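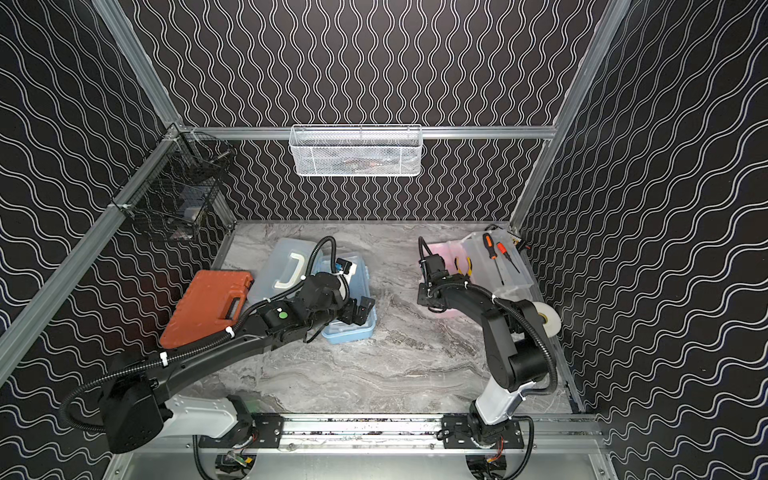 Fullov Landavex Two-Arm Teaching Station
28 March 2019
By Razia Zaidi

The Landavex is a bench-height workstation for recording two-handed manipulation tasks. An operator demonstrates the task, either by moving the arms directly by hand or by driving them from a pair of remote handles, and the station stores joint positions, gripper opening and camera images on a common clock. The recordings can be replayed on the same station or exported for policy training.

It is sold as a complete cell: frame, wall panels, tabletop, two arms with parallel grippers, control electronics, one fixed camera and the recording software. The remote handles are ordered separately. Customers who already own a Landavex frame should read the section on upgrades before ordering arms.

Frame and enclosure

The frame is built from aluminum extrusion with the front left open. Both arm bases bolt through flat mounting plates to a single rail along the front edge, and the spacing between them is set by sliding the plates before the bolts are tightened. The arms therefore reach into the cell from the operator's side, which makes hand guiding practical without leaning over the table. Base spacing is measured center to center and has to be entered in the station file. If it is wrong, single-arm replays will look correct and handovers between the grippers will miss.

Three walls carry removable panels. The standard print is white wavy lines on black, with the lines running across the side walls and up and down on the back wall. Plain gray panels are available at the same price. Panels can be changed without taking the arms off the rail, although the back panel is easier to remove with both arms in the parked position.

The tabletop has a gray and white marble pattern. Its usable width is 828 mm between the side walls. Objects placed within 58 mm of the back wall can be seen by the camera but cannot be gripped from above at every angle, and demonstrations should be planned with that strip left out. Wire baskets hang from the rails and can serve as either storage or targets. A basket that is used as a target should be clamped, as an unclamped one shifts when a gripper touches it and the replay will not follow.

Arms and grippers

Both arms are the same model and can be exchanged left for right after the base link is re-zeroed. The cable conduit runs outside the links in an open loop. Leave the loop as delivered. Pulling it tight against the forearm looks tidier and restricts the wrist, and most of the wrist faults reported to us in February were traced to customers who had added their own cable ties.

The grippers are two-finger parallel types with replaceable pads. Smooth pads are fitted at the factory. Ribbed pads suit tool handles and box latches; smooth pads are better on thin lids and tape. The pad type is recorded in the header of every demonstration, and the software gives a warning if a replay is started with a different type.

Teaching by hand

In hand-guiding mode the controller compensates for gravity and the operator moves each arm by the forearm and wrist. The mode works well for slow tasks with a single contact at a time, such as lifting a lid, placing a screwdriver in a tray or setting one box on another. Gravity compensation assumes an empty gripper. For heavier objects, enter the payload first or the arm will sink while it is being held still.

Two limits apply. The operator's hands and sleeves are visible to the camera, so images from hand-guided recordings are flagged and left out of image export by default. Joint data is exported normally. Moving both arms at once also takes two hands, and the grippers then have to be worked from the foot pedal: left half for the left gripper, right half for the right.

Teaching by remote control

The remote handles are sold under the name Predow. They are two small passive arms with the same joint layout as the working arms, and each joint of the working arm follows the matching joint on the handle. Commands are sent at 1,000 Hz over a wired link. The trigger on each handle sets gripper opening continuously, so a part-closed grip can be recorded.

Before following begins, the handles must be brought near the current pose of the arms. The software shows the remaining difference for each joint and stays locked until all of them are inside the limit. Do not force a handle past its stop to clear the lock – back the working arm off instead and align again.

There is no force feedback in the current handles. Operators judge contact by sight, and by the handle running ahead of the arm on screen. New operators tend to press too hard for the first several sessions. We suggest starting with sorting and packing: lidded boxes, a tool tray, hand tools with thick grips. Tape rolls and pliers are harder, the first for their inner edge and the second for the way they turn in the fingers.

Recording

A demonstration is started and stopped from the pedal or the keyboard. Each file holds measured and commanded joint positions, gripper opening, motor current and camera images, plus a free text field. Files that end in an emergency stop are kept and marked. A start layout can be saved as a still image and shown half-transparent over the live view, which helps in putting the objects back in the same places before the next attempt.

Chiamaka Nwankwo, who maintains the recording software, recommends varying the start layout on purpose once the task can be replayed from a fixed one. A set of demonstrations from a single layout replays well and trains poorly.

Export is to plain tables and image folders. The station can also write directly to a network drive, but the local disk is used as a buffer in either case and should not be allowed to fill.

Supplied parts

Frame with three wall panels and tabletop
Two arms with grippers, smooth pads fitted
One set of ribbed pads
Control electronics, mounted under the front rail
Fixed camera with bracket
Foot pedal, two-part
Hex keys for rail and base plates
Recording software on USB drive, with printed setup guide

Ordered separately: Predow remote handles (pair), plain gray panels, extra wire baskets, spare pad sets.

Upgrades

Frames sold under the earlier name Gündoğdu use a narrower front rail. The present base plates fit only with the adapter strip, which raises the arms by 23 mm. Demonstrations recorded on the older frame can still be replayed after the height offset is entered, but contact tasks should be taught again. The older pedal is not supported.

Installation and service

The station ships with the arms removed and the frame assembled. Two people are needed to lift it onto the bench. Allow clear space on both sides for the conduit loops, which swing past the side rails when the elbows are raised. Electronics are reached from the front, with power disconnected. Wiring for the left and right arms is kept in separate groups and should stay that way.

Zeroing is checked at installation and again after any collision, base plate change or arm swap. Service requests should include the station file and the last marked recording.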